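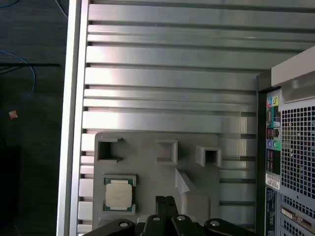

Un boîtier ouvert, grand format.

1/15
J'ai reçu la facture d'Irnora pour le local. Eau potable, normal. Assainissement, normal. Et une troisième ligne toute neuve, « contribution eaux pluviales ». Je paie donc la pluie. Je précise que je n'en avais pas commandé.

2/15
Le principe se défend. L'eau qui tombe sur un toit ou un parking file dans le réseau, le réseau coûte de l'argent, on fait payer selon la surface imperméable. Très bien. J'ai un petit atelier, une porte, une cour où deux vélos se gênent. Ça ne devait pas chercher loin.

3/15
Surface imperméable retenue : 2131 m².

4/15
J'ai relu. J'ai enlevé mes lunettes, je les ai remises. 2131 m². À ce compte-là j'ai un aérodrome et je n'en profite pas assez.

5/15
Explication probable, trouvée sur le plan cadastral un soir de novembre (on a les soirées qu'on peut) : l'atelier est sur la même parcelle que le dépôt Mertens. Une parcelle, un propriétaire, plusieurs locataires. Irnora a pris toute la parcelle et cherché un compteur à qui l'attribuer. Le mien a dû avoir l'air sympathique.

6/15
Ma part à moi, mesurée au mètre ruban avec mon voisin Joris Postma à l'autre bout : 15 m² de cour. Pour le toit, c'est celui du dépôt, il passe au-dessus de tout le monde. Joris a tenu à mesurer la cour une deuxième fois. Elle n'avait pas bougé.

7/15
Premier appel. Le menu vocal propose : fuite, déménagement, paiement, « autre demande ». « Autre demande » renvoie au menu. J'ai fini par choisir « fuite », en me disant que mon argent fuyait et que ce n'était donc pas tout à fait un mensonge.

8/15
Au service fuites, on m'a dit que je n'avais pas de fuite. C'est noté dans mon dossier. Ils ont été très rassurants.

9/15
J'y suis donc allé, à l'agence de Horkerau, ouverte le matin jusqu'à 11 h 30. Sadia Bhutto, au guichet, a regardé ma facture, puis mon plan, puis moi, et elle a dit : « Ah oui, non. » C'est la réponse la plus claire que j'aie obtenue de toute l'affaire.

10/15
Il existe un formulaire. Il s'appelle « demande de révision de l'assiette », il n'est pas sur le site, il est dans un tiroir. Il faut y joindre un plan coté, une copie du bail et l'accord écrit du propriétaire. Il y a aussi 20 euros de frais d'instruction, remboursables si on a raison. Je trouve l'idée de parier contre son distributeur d'eau assez moderne.

11/15
Le propriétaire, Lieven Van Damme, est un homme charmant qui répond aux mails comme d'autres plantent des noyers. Relance. Deuxième relance. J'ai reçu un « ok pour moi » sans signature, puis, après avoir réclamé la signature, une photo de la signature. De travers, mais entière.

12/15
Entre-temps, rappel de paiement. Sadia Bhutto m'avait prévenu : la demande de révision ne suspend rien toute seule. Il faut écrire à part pour demander l'étalement ou la suspension de la ligne contestée, et continuer à payer l'eau et l'assainissement. J'ai payé ces deux-là et écrit pour la troisième. Si vous êtes dans le même cas, gardez l'accusé de réception, on me l'a redemandé.

13/15
Plusieurs questions en privé, je réponds ici. Oui, une cour en gravier peut compter moins qu'une cour en béton, chez Irnora en tout cas, il y a un coefficient au dos du formulaire. Non, une citerne de récupération ne fait pas tout disparaître, elle donne droit à un abattement si son trop-plein ne part pas à l'égout. Non, je ne sais pas comment ça se passe chez vous. Veerle Hoekstra, qui a un salon de coiffure à Treswood, me dit que là-bas ils facturent au forfait et que c'est pénible autrement.

14/15
La réponse est arrivée hier. Assiette ramenée à 15 m², effet rétroactif au début de la période, avoir sur la prochaine facture. Les 20 euros me sont rendus aussi, sous forme d'avoir, lui aussi sur la prochaine facture. Je suis désormais créancier de la pluie. Un courrier séparé me remercie d'avoir signalé ma fuite.

15/15
Reste à savoir à qui ils vont envoyer les autres mètres carrés. Joris a reçu ce matin une enveloppe d'Irnora, assez épaisse. Il ne l'a pas encore ouverte. Je lui ai proposé de lui prêter le mètre ruban.

Ajout, vu les réponses : le numéro de surface est au verso, deuxième tableau, colonne « assiette ». Regardez-le avant de regarder le montant. Et Lauri Ikonen me signale qu'on peut demander le formulaire par courrier sans passer au guichet. Merci Lauri, je l'aurais bien su il y a un mois.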